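Higuchi bin picking kit: frequently asked questions

What does the kit cover?
Picking of rigid rectangular parts lying in no fixed order in an open metal bin. Brilar supplies the gripper, the software licence and 9 hours of commissioning.

Which arms are supported?
Most six-axis arms with an open controller interface, KUKA included. Check controller versions against data sheet 2921 before ordering.

Must the bin be new or painted?
No. Scratches and worn surfaces are acceptable. Bins with sloping sides are supported, but the bin must not move during a cycle. A spring clamp on the rim is enough for bench trials; use the Dretier fixing plate in production.

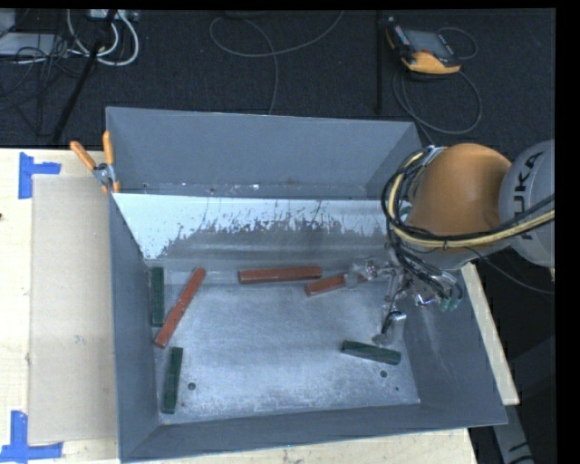 Lucero Benavides, Clistbridge: Does the planner cope with parts lying tight against a wall? Ours end up there at the close of every batch.

Yes, if one finger can reach the free side. Otherwise the part is skipped and tried again after its neighbours have been removed. Leave at least 5 mm between part and wall for a direct pick.

Can different parts share a bin?
Up to 43 part types can be stored. Each must be taught separately.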